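Kitchen and Workshop Notes: what I took home from the Skolteo open day

Posted January 2023

Skolteo opened its Skotcombe workshop to visitors for an afternoon. One station had a two-armed robot practicing a single kitchen job: pick up a piece of fruit, put it on a plate. I stood at the rail for two full rounds and wrote down whatever applied to a home counter or bench.

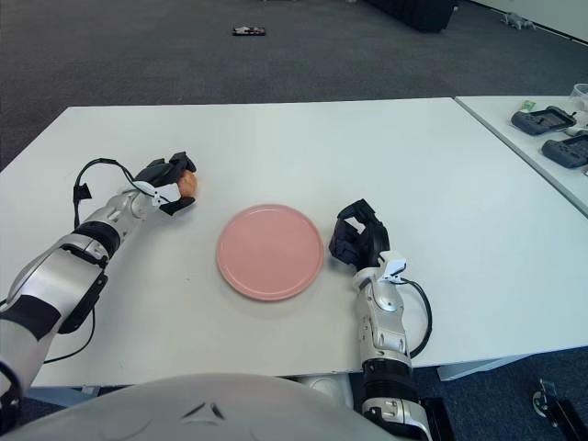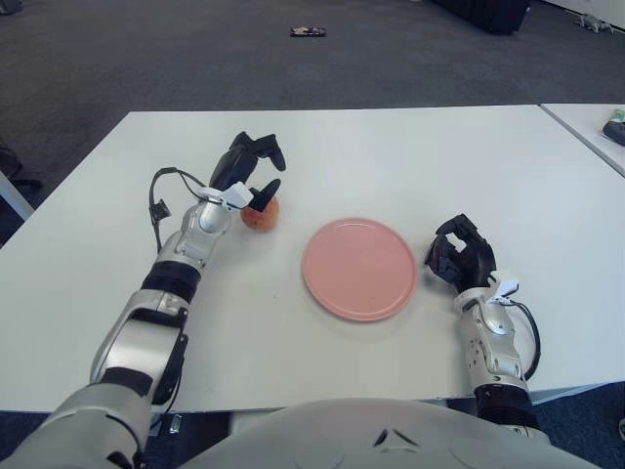
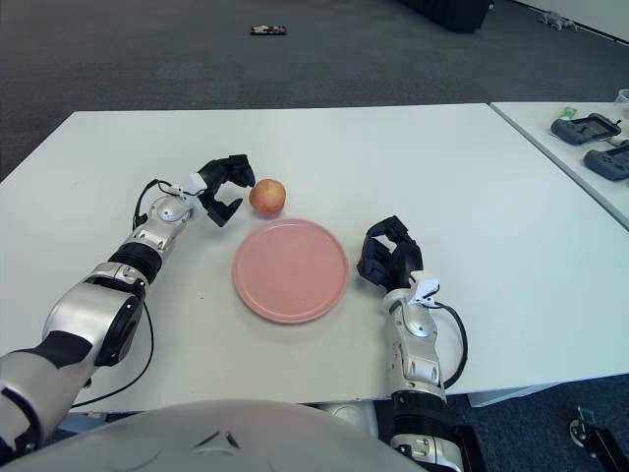
Fruit-to-plate station, Skolteo open day. Pink plate, white table, both arms at work height.

Milovan Trajkovski ran the station and took questions between attempts. He logs every attempt on a paper sheet. The sheet for that day stood at 122 when I arrived, with 79 marked good. A good one means the fruit ends up on the plate and stays there. Most of the misses, he said, were fruit that rolled on release.

Tips, in the order I noted them:

Keep the landing spot clear. The plate sits empty on the bare table, with nothing on it. At home I now clear a plate-sized patch beside the cutting board before I start peeling. It saves putting things down twice.

Use a plate with a rim for anything round. A shallow rim is enough for a peach or a small apple. A flat board is not, unless you lay a folded dish towel on it first.

Set the plate between your hands, a little toward the side you use less. The loading hand then has room to work. Left-handers should shift it to the right.

Pick a plate color that stands out from the counter. Trajkovski changed from white plates to pink last October because the white ones were hard to make out on a white table. The same goes for small parts in the shop. I keep screws in a colored saucer on my pale bench and lose fewer of them.

Close your fingers around soft fruit before you lift. Pinching from the top with two fingertips bruises ripe peaches. Wrap the side and the top, then raise.

Let go late. Lower the fruit until it touches, wait a moment, then open the hand. If it is going to roll, it will roll toward the low side of the plate, so check that the counter is level. Mine is off by the sink - a thin shim under the cabinet foot fixed most of it.

Route cords with slack at the joint. The wrist cables on the arms run in wide loops, so bending does not pull on the plug. I redid the cord on my bench lamp the same way: one clip on the arm, a loop at the hinge, one clip below it.

Park the idle hand. One arm does the reaching and the other stays by the plate. When slicing, I have started resting my free hand in one fixed place, fingers curled, well back from the knife.

Tihomir Golob at the Kelmendi hardware counter sells the adhesive cord clips in two sizes. Take the larger one for lamp cord. Wipe the surface with rubbing alcohol and leave the clip overnight before you load it.

Next page: sharpening a paring knife on a flat stone.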